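Open day at the Lisham animal rescue centre, August

We went over to Lisham for the rescue centre's open day, mainly to see the new cattery, which has been talked about since the old one at Stestcombe closed. Gates opened at ten. Parking was in the field behind the church, £3 a car, and the walk from there is short but uphill.

The first building you come to is the display hall, with the pet bedding and feeding things. After that it is outdoors most of the way. 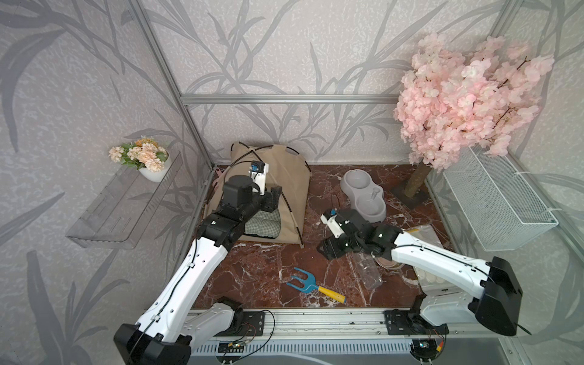
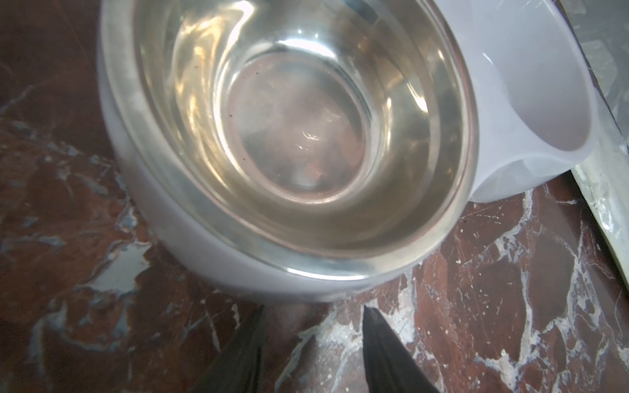
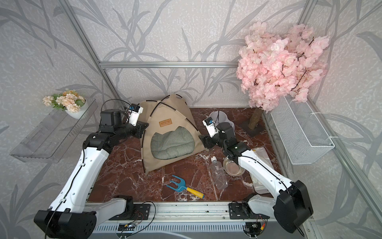
Cat tent and water bowl, display hall

The cattery itself is a long brick block with pens down both sides and a corridor in the middle. Each pen has an indoor half with a heated shelf and an outdoor half with mesh and a roof. Norbert Orbán, who took our group round, said the centre rehomed 272 cats last year and could have placed more if it had had the room. Older cats wait longest. The two in the end pen, a tabby and her brother, had been there since spring and have to go together.

He spent a good while on drinking. Cats coming in from a house move or a bereavement often stop, and the staff keep water well away from food and from the litter tray. They weigh every new arrival for the first week. A woman in our group asked about dry food and was told it was fine for most, but to ask a vet if the cat has had bladder trouble.

The kennels were closed to visitors apart from the viewing window, to keep the noise down. We saw one greyhound asleep and a terrier who was not. The exercise paddock is being drained and looked like a building site, so the dog show was moved to the front lawn. It ran 40 minutes late.

Lunch was a tent run by Bakos, who do the filled flatbreads you see at the Himotitz market. The queue was long by half past twelve. Tea and cake in the barn was quicker and cheaper.

The second-hand stall had carriers, scratching posts and a great many leads. We bought a carrier and a bag of books. The raffle was drawn at three, and up to 600 people were thought to have come through by then.

Toilets are beside the office, with one step at the door. Dogs on leads are allowed in the grounds but are kept out of the cattery and the barn. The centre is also open for viewings by appointment, and you need to ring the office first.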